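Subject: Re: [linen-care] Fitted sheets creasing after the line change

On Sunday, August 23, 2026, the Atby desk wrote:

> We moved all fitted sheets from the Courtois tumbler to line drying.
> Creasing is worse on the wide beds. Is this the spin speed or the
> fabric? Dark pillowcases still go in a separate load.

Check the spin first. The Lomano washer defaults to 1,023 rpm on program 7, and the setting returns to default after a power loss. A wide sheet spun at that speed comes out twisted, and line drying fixes the twist in place. A tumbler would have relaxed most of it.
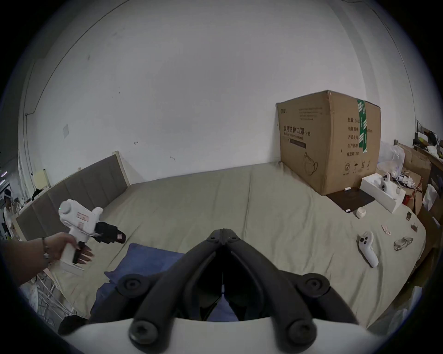
Nudotano disagrees: spin speed matters less than load size, and a half-full drum at full spin gave them flatter sheets than a packed drum at low spin.

Both may be true. We ran 265 loads from February on and changed only one setting at a time. Two sheets per drum was the best case at either speed.
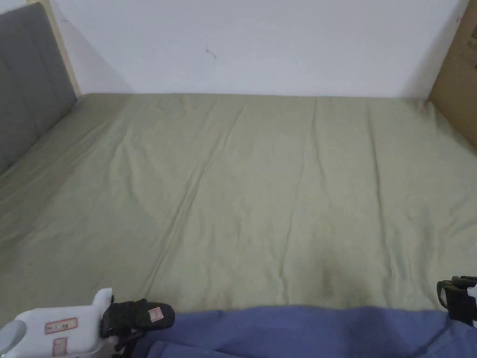 For line drying, hang each sheet by the hem, with the elastic corners turned out, and pull the long edges straight before pegging. Leave 3 inches between pieces. Sheets folded over the line at the center kept a ridge there through the next wash.

Dark items: keep the separate load. We still saw dye transfer at 40 C on pale cotton.
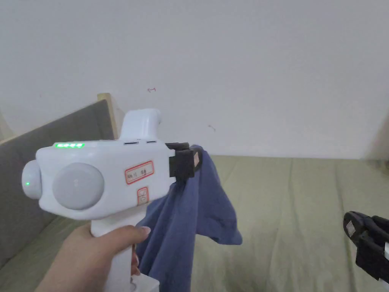 *Dark blue cloth, held by an upper corner.*

The wash log is in the list archive under "drum load." Please reply there with your program number and fabric weight.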